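Tornex releases two-arm control software with slower, checked handovers

Plostumham software firm Tornex has put out a new version of Chala, its control package for pairs of small robot arms. The release, out in December, is mostly about one job: getting two arms to share work on a single small object without dropping it, crushing it or running into each other.

Earlier versions planned each arm's path separately and then checked the two for collisions. If the check failed, one arm stopped and waited. Chala now plans both paths together and updates the plan 30 times a second, using joint readings from the arms along with video from the wrist cameras and a fixed camera over the table.

The company has been working with small rounded items, which tend to slip or turn when soft fingers close on them. The fingers used on its bench are yellow lattice pieces that bend to fit what they touch.
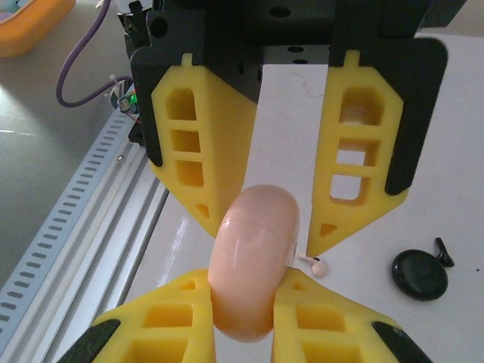 A rounded pink case held between the fingers, with a white wireless earbud on the table beside it.

The perception part of the package has been rewritten as well. It used to look for an object's outline and guess the center from that. Glossy surfaces caused trouble, as bright reflections on the table were sometimes taken for edges. The new module compares several frames before it settles on a position, and it gives each estimate a score. When the score is too low, the arm holds still and looks again.

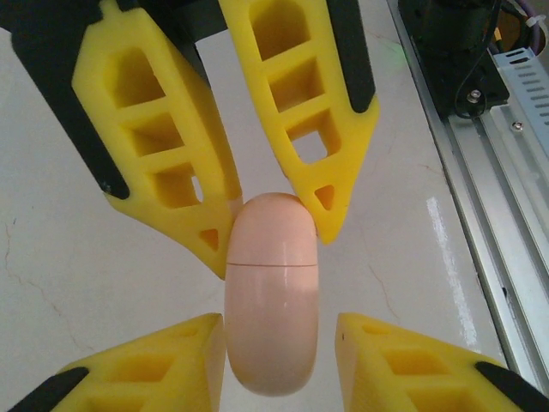 That second look costs time. Tornex says a typical cycle is now around 8 seconds, slightly longer than before, and that users who want the old speed can lower the threshold in the settings file. The company does not advise doing so for anything with a lid or a hinge.

In its own bench trials, Tornex reports that 97 percent of handovers were completed without a person stepping in. The figure covers objects the software had been set up for. Results for unfamiliar objects were lower and will be published with the next update.

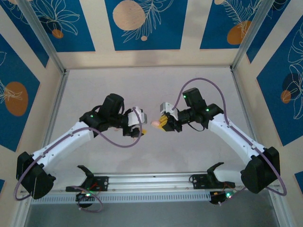
Planning for two arms in a small space is largely a question of who gives way. Chala assigns one arm as the holder and treats the other as a guest that must keep clear until the holder is steady. With a small peach-colored object at the tip of the right gripper and the left gripper a short gap away, the right arm would be the holder and the left the guest. The roles can be swapped from one step to the next, and the planner keeps a margin around the cables — an option users had asked for, as loops that rise above the wrist do not appear in a standard arm model.

The tooling has changed less. Logs from both arms are now saved in one file with a shared clock, and a replay viewer lets the user step through a run and see what the planner expected at each point. Recordings made with the previous version can be converted, but force settings have to be entered again by hand. 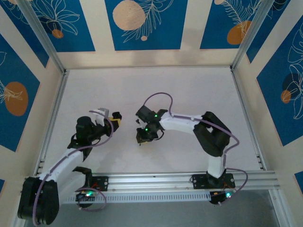 Prondwood newsroom
Staff writer, robotics and software

Chala runs on an ordinary desktop computer. Current license holders get the update at no charge, and new users can try it for seven days before buying. Support for arms of two different sizes on the same rail is planned but has no release date. Tornex says the setup guide has been revised to cover camera placement and the new confidence settings.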